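# Prindix grasp planner, bench gallery

Morena Mancuso asked me to put up a page on the new release of Prindix, the grasp planner we run on the Gravham bench. The release notes promise "contact-aware closure" on unfamiliar shapes. I've read that phrase in two earlier changelogs, so colour me unconvinced.

The test part is black, narrow at the top and flared at the base. Cyrill Hollenstein picked it because a matte black surface is miserable for depth perception.

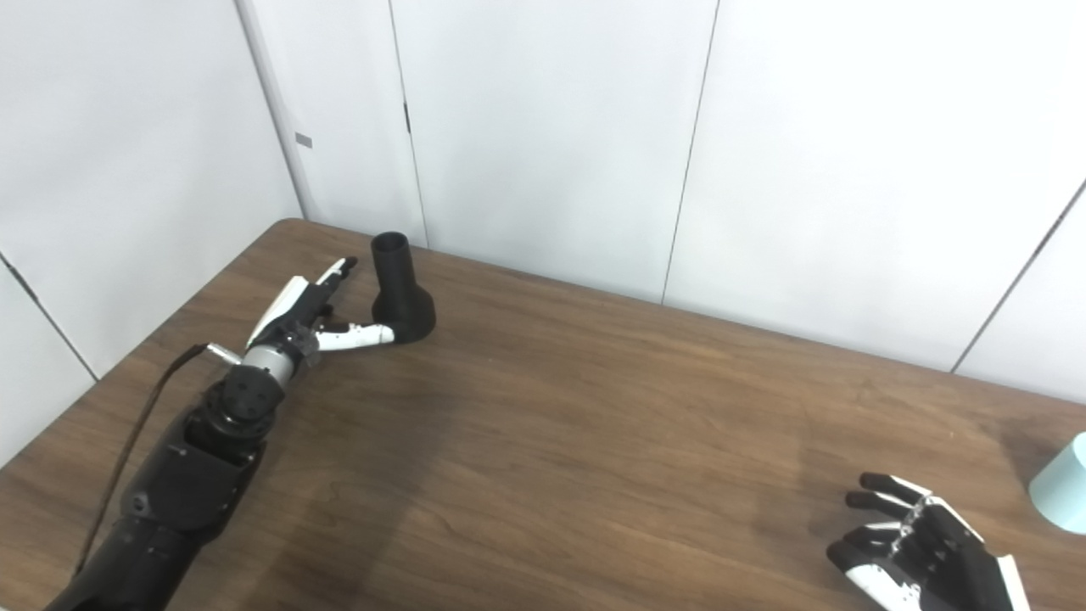 Left hand at the base of the part, white thumb reaching across to it. 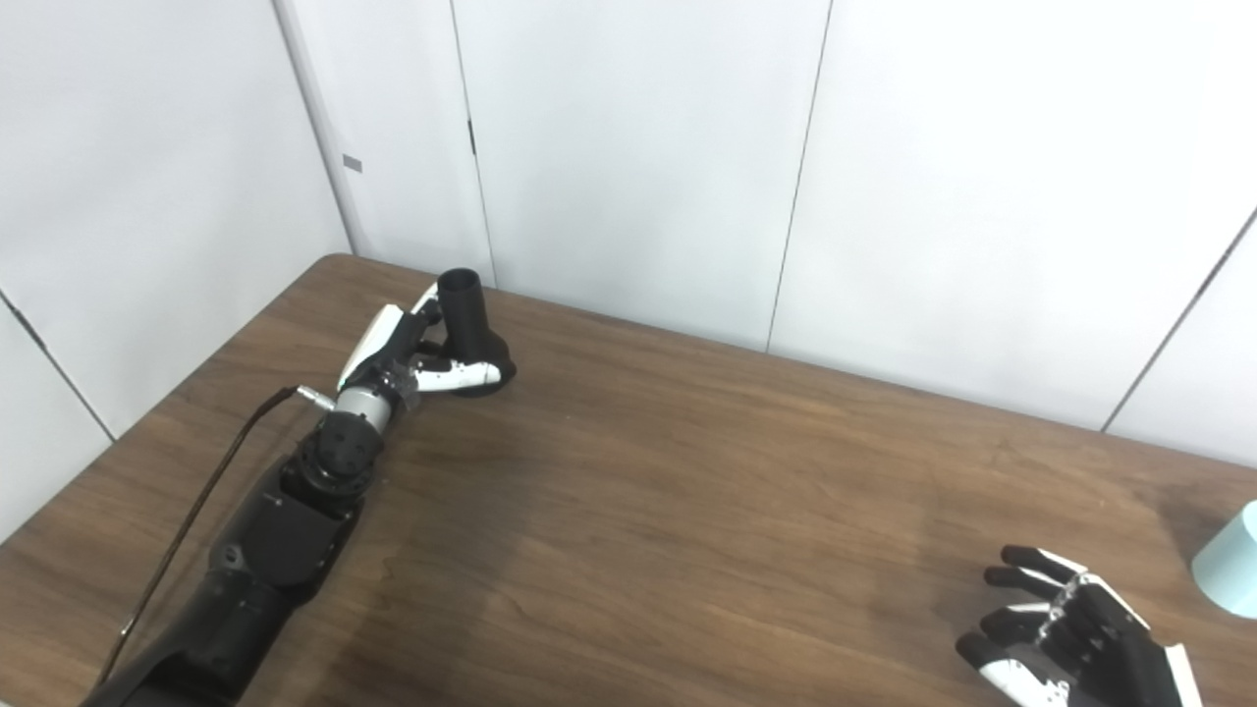
Fingers curled around the flared base, part upright on the table.

The planner scored 2439 candidate grasps before it settled on one, and I'd like to know why it needs that many for a shape with an obvious axis. Planning took roughly 300 ms on our machine. Fine, but the old version wasn't slow either.

My bigger gripe is the logging. Derer, the bundled log viewer, shows a confidence value for every contact and never says what it's computed from. Cyrill reckons it's just distance to the fitted mesh. If so, it tells us nothing about force.

I'll run it again in October with the filter turned off. Until then we're staying on build 628.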